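# Will a Robot Ever Tidy Your Room?

Short answer: not before dinner. Sorry.

Machines are already very good at some jobs. A dishwasher washes dishes. A vacuum robot trundles around the lounge room and bumps into the dog. But each of these does one chore, and you still have to do the boring bits. Who loads the dishwasher? Who picks the socks up off the floor so the vacuum doesn't choke on them? You do. Or your dad does, while sighing.

## Why is putting things away so hard?

Think about putting a pack of cards in a drawer. You don't think about it at all, do you? Your hand does it while your mouth is busy arguing about bedtime.

A robot has to work out:

- where the drawer is, and whether it's open
- which part of it is the handle
- how hard to squeeze (too soft and you drop it, too hard and you have flat cards)
- when to let go

Letting go sounds easy. It's the part robots muck up a lot. Open your fingers too early and the thing lands on the rim and tips onto the floor.

Your fingers are also full of feeling. They can tell a grape from a marble in the dark. Most robot hands feel very little, so they lean on cameras, and a camera can't see much once a hand gets in the way.

## Practising in pretend

One way to learn is inside a computer. Engineers build a pretend room with pretend furniture, and the robot can fumble the same drawer 50 times before lunch. No real drawers get hurt.

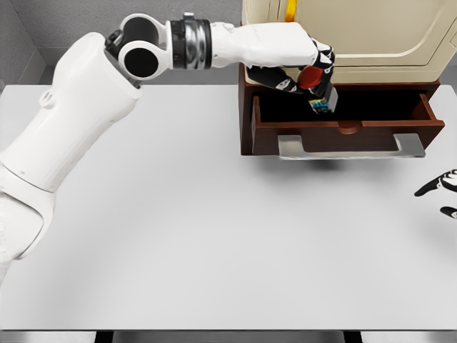 **Ivone Camargo**
*Writes about machines for young readers at Mendow*

The computer-made robot has black fingers, and they're holding a small dark object with a blue and yellow label, right at the rim of an open drawer. You could do that when you were three. For a robot it's serious work.

Then comes the real world, where drawers stick, labels peel and somebody has left a banana in there since September. A robot that's great in the pretend room can be hopeless in yours.

## So, can they do chores yet?

Some, slowly, with a grown-up watching. In a shop or a warehouse, where the shelves stay put, they do better. Your bedroom is a much tougher place.

Try this: put on thick winter gloves, shut one eye and put 11 pencils away in a drawer. Then do it again with the other eye shut, and see which go was worse.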